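Plindier puts together snack trays and room trays for hotels, offices, and conference halls. A customer sends us a list, we pick the items, lay them out on trays, wrap them, and deliver them the same day or the next morning. We also restock the drawers and small cabinets that some hotels keep in their suites.

## Where we started

The company began in a rented kitchen behind a bakery, with one van and one customer, a hotel called the Lawal. The Lawal is still a customer. Their order sheet is still the longest one we get, and it still arrives by fax on the weeks their email is down.

We moved to our present building when the trays outgrew the kitchen. It has a loading dock, a cold room, a dry store, and one long packing floor with windows on the street side. We now employ 100 people. Most work in packing and delivery, and the rest are in purchasing, the office, and maintenance.

## What we pack

Bottled drinks, cookies, crackers, fruit, nuts, tea, and whatever else the customer asks for. Few of our trays are alike. An office may want the same tray every week for a year and then change everything on a Thursday afternoon. Hotels change theirs with the season, and November is when most of the holiday lists come in.

That variety is why packing stayed a hand job here for so long. Machines that fill identical boxes have been around for decades, and we looked at several of them. They would have suited a company with three products. We have a dry store full of boxes, bottles, bags, and loose fruit, all in different shapes, and the mix is different by lunch.

## Automation on the packing floor

We started working with robot arms on a project we call Lokico. The arms take items and place them on trays, and they put items into drawers for the cabinet orders. They use the same kind of gripper for all of it, so every new item has to be tried before it goes on the list. Glossy bottles need one kind of hold and a soft cardboard box needs another. Round fruit rolls.

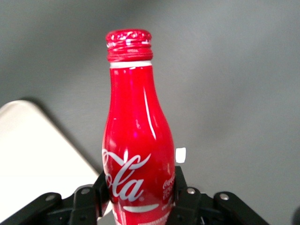 New items go through a trial at the bench first. A packer who knows the item sets it up, a technician runs the arm, and the two of them write down what happened. The item goes back through if either one isn't satisfied. The trial log has 391 entries so far, and it is open to everyone on the floor. People do read it, mainly to see what got dropped.

Items that don't pass stay with the hand packers. At present that includes anything in glass, anything in a thin plastic bag, and most pastries. We don't have a target date for moving them over.

## What it has changed for the people here

The first thing it changed was the early shift. Packers used to come in at 4 a.m. to get the repeat orders out before breakfast. The repeat orders are the ones the arms are best suited to, so the early shift now begins at 6 a.m. with a smaller crew, and people rotate through it.

The second was the kind of work. Placing the same bottle in the same corner of a tray for hours is hard on wrists and shoulders, and it was the most common complaint in our yearly survey. Packers on the Lokico benches spend their time loading items, checking finished trays, fixing the ones that came out wrong, and clearing stoppages. There is less reaching and more walking. Some people like the change, and some prefer packing by hand and have stayed with it. Both jobs are on the same pay scale.

There are parts we got wrong. We put the first bench at the far end of the floor, which left the person running it alone for most of a shift. It has since been moved in next to the hand packing tables. We also underestimated the training. We had planned on one day, and it takes closer to a week before someone is comfortable stopping an arm, clearing the table, and starting it again without calling maintenance.

No one has been laid off because of the project. We have hired fewer seasonal packers than we used to, and we said so to our regular seasonal staff before the season began. Several of them moved to delivery, where we are still short.

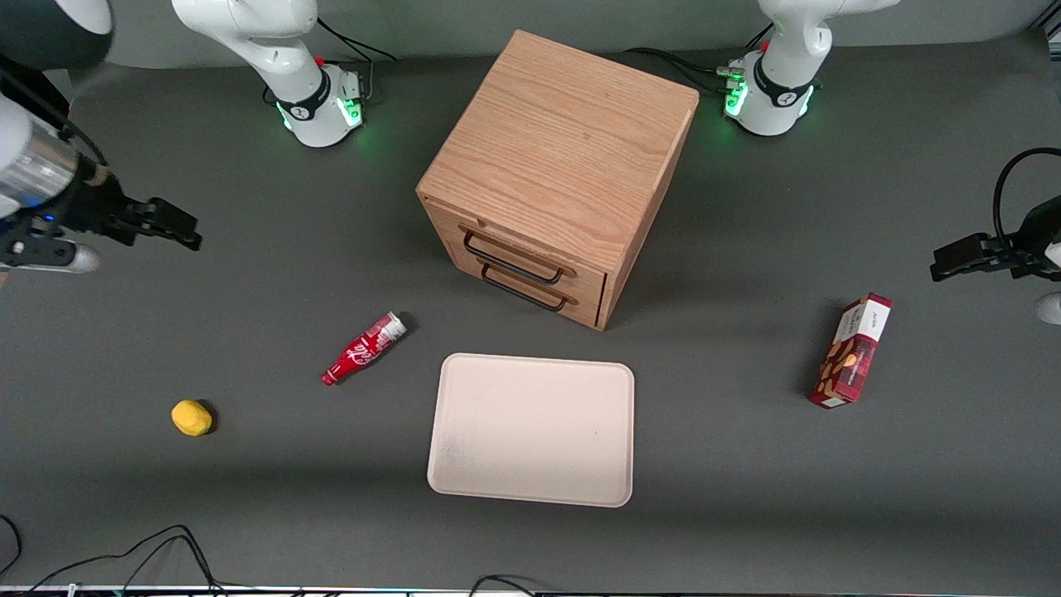
*A Lokico bench with both arms, a tray, and the drawer cabinet.*

## Who runs it

Tirta Pillai leads the automation work. She came to us as a packer, moved to scheduling, and took over the project when we needed someone who knew both the orders and the floor. Her rule is that an item's layout is decided by the people who packed it by hand, and the arm is set up to match.

"If a tray comes out looking like a machine did it, the hotel will call us," she says. "So we start from a tray that one of us made."

Her team includes two technicians and a rotating group of packers who spend a month at a time on the benches. Anyone in packing can sign up. The list is on the board by the time clock.

## Working with us

Our sister company, Cuvell, handles tray washing and returns from a separate building across the yard. If your question is about missing or damaged trays, please contact them directly, as they keep their own records.

For new orders, send us your list with the delivery address and the number of trays. If you have a layout in mind, a sketch is fine. We will make up one tray by hand and bring it to you before anything else is packed.

We hire packers and drivers all year. No experience with robots is needed for either job. Applications can be dropped off at the front desk or left with the driver on your route.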